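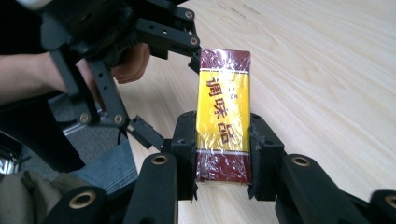 Page 1 of 2

Flavport Stock Service – Support Record
Ticket 123
Opened: January 16, 2020
Reported by: Róisín Rafferty, Purchasing, Valcárcel Dry Goods
Assigned to: Haruna Ebihara, Application Support
Priority: High
Status: Resolved, under observation

Summary of the fault

Following the overnight import of the supplier catalogue, product names held in Chinese and Japanese were shown as rows of question marks on the stock screen and on printed shelf labels. English names, prices and supplier codes were not affected. The customer reported that staff could no longer search for seasonings by the name printed on the packet, 调味品 being the first term that returned no result. Accented letters in Spanish and Irish names were also damaged, including the customer's own company name at the head of each delivery note.

The catalogue file contained 3,000 records. Of these, 1,359 were found to hold at least one damaged field.

Initial response

The customer was asked to stop printing labels and to make no manual corrections until the cause was known. Ms Rafferty confirmed that both instructions had been passed to the two branches. One member of staff had already retyped several names by hand, and these entries were noted separately so that they would not be lost in any later restoration.

A copy of the damaged catalogue was taken before further work began. The nightly import was suspended.

Investigation

The source file was requested from the supplier, Avusetti, and opened in a plain text editor. All names displayed correctly. The file was saved in UTF-8, as required by the import guide, and its header row was in order.

The same file was then loaded into the test system. The names were imported without fault. This ruled out the supplier's file and directed attention to the transfer step, which is handled by Nukus, the scheduled exchange program installed on the customer's server.

The Nukus log showed that the program had been updated on the evening before the import. Cormac Dolan, who maintains the server on the customer's behalf, confirmed the update and supplied the settings file. The update had replaced the customer's settings with the default set, in which outgoing text is converted to a Western European character set. Characters with no equivalent in that set are replaced by a question mark and cannot be recovered from the converted file.

The customer asked why accented letters were also affected, given that these do exist in the Western European set. The transfer had converted them properly, but the stock system expected UTF-8 and misread them on arrival. The two kinds of damage therefore had one origin – the changed setting.

The label printer was examined at the customer's request. Its fonts and driver were unchanged, and a test label sent directly from the printer menu was correct.
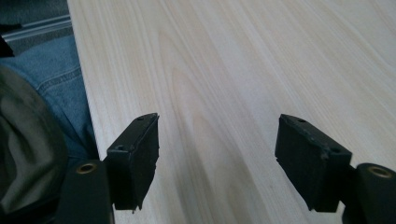

Corrective action

1. The character set option in Nukus was returned to UTF-8 and the service restarted.
2. The catalogue was restored from the backup taken before the failed import.
3. The supplier's file was imported again under supervision. The run was completed in 30 minutes.
4. The entries retyped by hand were compared with the restored names. No differences requiring action were found.
5. The nightly import was switched on again.

Customer confirmation

Ms Rafferty reported that searches in all languages were returning the expected products and that new labels were legible. She asked that labels printed during the fault be listed by product code, so that they could be withdrawn from the shelves. The list was drawn from the print history and sent to her the same afternoon.

Outstanding matters

Mr Dolan will keep a separate copy of the Nukus settings and will compare it with the live file after each update. Eimear Ó Conaill, Service Management, has requested a change to the import routine so that a file with an unusual number of question marks in the name field is held for review. The request has been accepted for assessment; no release date has been set.

The ticket will remain under observation until the January stock count has been completed. Any recurrence should be reported against the present ticket number, with a copy of the Nukus log attached.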